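The Winter the Four-Year-Olds Went Looking for Worms

It began with a puddle, as so many things do at Sidby Children's House. In January, after a week of rain, a little girl in the Oak Room came in from the yard with her fist closed tight and wouldn't open it for her coat, her snack or her teacher. When she finally did, a rather tired earthworm was lying across her palm, and by lunchtime there wasn't a child in the room who wanted to talk about anything else.

Shinji Noguchi has taught in the Oak Room long enough to know when to put away his plans. He had a unit on winter weather ready to go, with cotton balls and everything, and he slid it back onto the shelf. "I asked them what they knew about worms," he told me, pulling a chair (a very small chair) over for me at the art table. "They knew a lot. Some of it was even true."

The children's ideas went up on a long roll of brown paper by the door, and it's still there, a bit torn at the corner where the coats brush past. Worms eat dirt. Worms have no eyes but they can see you. Worms go to the beach when it snows. Shinji wrote down every word just as it was spoken and didn't correct a thing, and over the next weeks the class went back to the paper again and again to cross out, argue and add.

They built a worm bin from an old storage tub, shredded newspaper and vegetable peelings brought from home. The first batch of peelings included a whole onion, and the less said about that the better. Each morning two children were the worm keepers, which meant misting the paper with a spray bottle and reporting at circle time on how everybody down there was getting along. The reports grew longer and longer — one of them ran right through music.

The math came along by itself. Someone wanted to know how many worms there were, so they tipped the bin out onto a plastic sheet and counted, with a good deal of shrieking. They got to 81. A month later they did it over and got 114, and a boy who had never shown much interest in numbers walked around for days telling parents, delivery drivers and me that there were more now because of babies. When I asked how many there might be by summer he thought hard and said 1,000.

Kudo, the class next door, got jealous and started on snails.

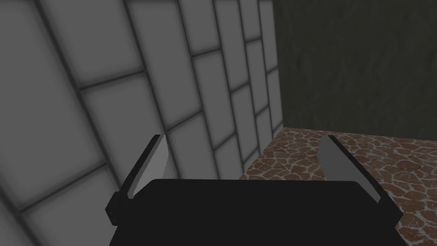
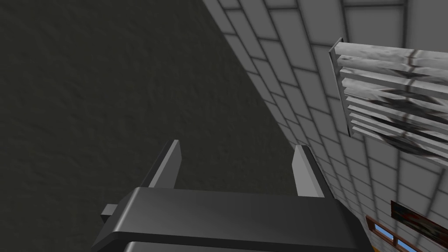
What struck me most, on the mornings I sat in, was how slowly it all went. I raised my own children in a hurry, I'm afraid, always on to the next thing, and I kept waiting for Shinji to wrap up the worms and move along. He never did. A child would lie on her stomach by the bin for a quarter of an hour with a magnifying glass, and he would simply step over her.

Parents had their doubts at first. One father told me he had expected letters and numbers, and got a son who wanted to dig up the lawn. Then the same boy wrote his first word at the kitchen table, all on his own, and it was WRM. His father has it on the refrigerator.

The worms moved outdoors on May 26, 2024, at a family picnic with lemonade and a short, muddy parade to the garden bed. A few children cried, and one sang.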